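The Matsuda promised to fold my towels by August. It sits in the hall with its arms up, like a man being robbed.

Machines do have their chores. The one at Flilthorpe sorts 500 bolts an hour and has never asked for a break. Hand it a pillowcase, though, and it's 4 minutes of thought, then a wad.

"Cloth is the worst," says Onyekachi Okafor of Vuvov. "It has a new shape every time you touch it." So people still work the grippers by hand. 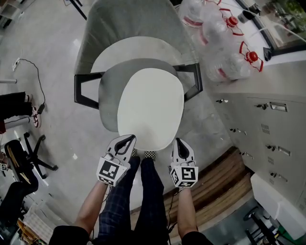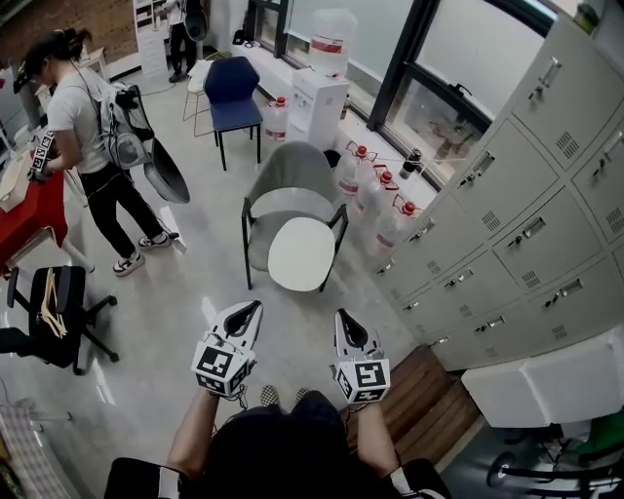 Around the gray chair, with a folded white cloth in the last shot:
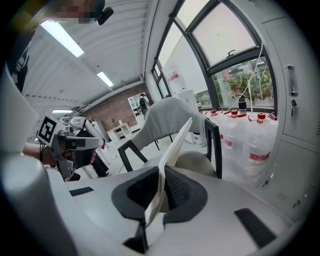
Haris Memon, who reviews appliances, gives the whole field 66 out of 100 – generous, I think. My towels are still on the bed.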